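Filed under: Days Out & Demos / Robots / Reviews

Flalimeo open day, Fisdale: 60 minutes watching a robot deal with a pencil case

I went to the Flalimeo open day in Fisdale on 6th May expecting to stay for a coffee and a quick look, and I ended up sitting through the whole Marti demonstration twice. So I guess that's my rating right there, but let me do this properly.

First the practical stuff. Flalimeo has the back half of the old Pralluvier building, and the entrance is not the one with the big sign, it's the one around the side past the loading doors. I walked past it, came back, walked past it again and then followed a family with a stroller who clearly knew where they were going. Parking is fine if you come early. If you're riding the 107 bus, stay on one stop past the post office and save yourself the hill.

Entry was free and you book a slot online. Each slot is 60 minutes, which sounds long for watching a machine put away school supplies, and for the first ten minutes I did wonder. They give you a sticker, a folded map and a card with a code on it for the feedback form (the code didn't work on my phone, so this is my feedback form).

The building has five stations and you can wander between them. There's a wall of old parts you're allowed to handle, a very loud machine that sorts bottle caps, a desk where kids can drive a little cart through cones, and a talk in the side room that I skipped when I saw the length of the line. Marti was the one everybody had been telling me about, and it's what this review is mostly for. Marti is the name of the demo, by the way, as far as I could gather. I kept calling the robot Marti and one of the staff kept politely not correcting me.

The job is simple enough to explain to a five-year-old: get the pencil case open, put the things in it, close it again. Two arms, two grippers, an ordinary table in a light tan color. I loved that they picked something so dull! I've been to plenty of these events where the robot waves or dances or pours a drink for a man in a suit, and you go home with no idea what it's good for. A flat plastic box with rounded corners is a different sort of test. It's smooth, it's light, and it wants to slide away the moment you touch it. 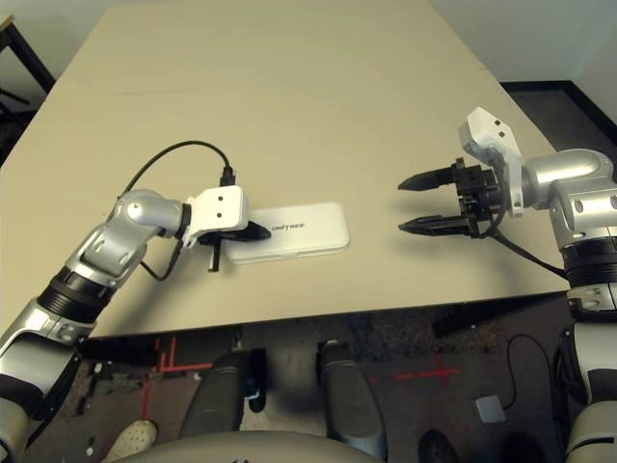
Left gripper on the white case, right gripper open and coming in from the other side.

What I liked most was how the two arms shared the work. One goes down on the case and the other comes in with its fingers spread, and you find yourself looking at your own hands and thinking, oh, I do that too. My left hand holds the jar and my right hand does the lid, and I've never given it a second's thought. The fingers themselves are black and pointed and not at all like hands, which makes it stranger when the movement looks so familiar. You can also see everything. The cables run along the outside of the arms and one of them makes a big loop up over the table, and there's red tape on the carpet marking where things go. I prefer that to a shiny cover, personally. My neighbor in the second slot thought it looked unfinished, and we agreed to disagree.

The pace is slow. I want to be clear about that so you don't drag along somebody who gets bored. There are pauses where the arm just hangs there, and the people around me started to shift and check their phones, and then it would move again and they'd all look up. In my first slot the lid took three tries. The first time, a gripper slipped along the edge and the whole box turned sideways, and a little kid in the front row yelled "other way!" at it, and I have to say the kid was right. In the second slot the lid came up on the first go and we clapped like idiots.

Then comes the filling part, and for me it's the better half of the show. With the lid up you can see that the tray has a small square compartment at one end and a long one for pens, so there are right and wrong places to put things. There's a marker with a red cap, a see-through lime-green highlighter, an eraser in a dark navy sleeve. Nothing you couldn't find in a kitchen drawer. The highlighter is the one to watch, because a gripper can have hold of it upright and it still has to end up lying down in a space not much bigger than it is. Everybody leaned in for that. I leaned in so far I lost my sticker.

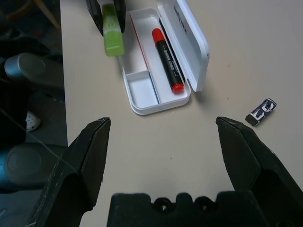

A comment on the short post I put up that night said I was being far too easy on them, that a pencil case is a party trick until visitors can throw their own stuff on the table, and that anybody can rehearse three objects. I've chewed on that one a bit. It's a fair point about bringing your own items, and I'd pay money to see it try my keys. But I also saw it get things wrong in front of a room full of people and carry on, and a party trick usually has more polish than that. I'd like to see both next time - the regular set, then a turn with whatever's in our pockets.

Now the gripes. The view is poor from anywhere but the front. The table is low, the arms block a lot of it if you're standing on the wrong side, and there's one screen for the whole area, hung so that the windows reflect in it all afternoon. If they're going to let 100 people into a slot they need a second screen or a raised step at the back. I also couldn't hear much of the commentary over the bottle caps. And the gift shop wants 183 dollars for the build-at-home arm kit, which may be a great kit, but the one on display was in a sealed box and no one could tell me what size batteries it takes. I left it there. I did buy the tea towel.

Food: one cart, decent grilled cheese, long wait. Restrooms clean. Seating is folding chairs and not enough of them, so if you have a bad knee like mine, ask at the door and they'll find you one.

Would I go again? Yes, and I've already put my name down for the September one. Go with a patient friend, get there ahead of your slot, stand at the left end of the rope. Skip the map.

My score: four out of five. One off for the screen.

Recent reviews
- Three label makers, one messy garage
- A folding stool that really folds
- The Fisdale clock museum on a rainy afternoon
- Robot window cleaner: two months in

Contact | Send us a tip | All rights reserved | Back to top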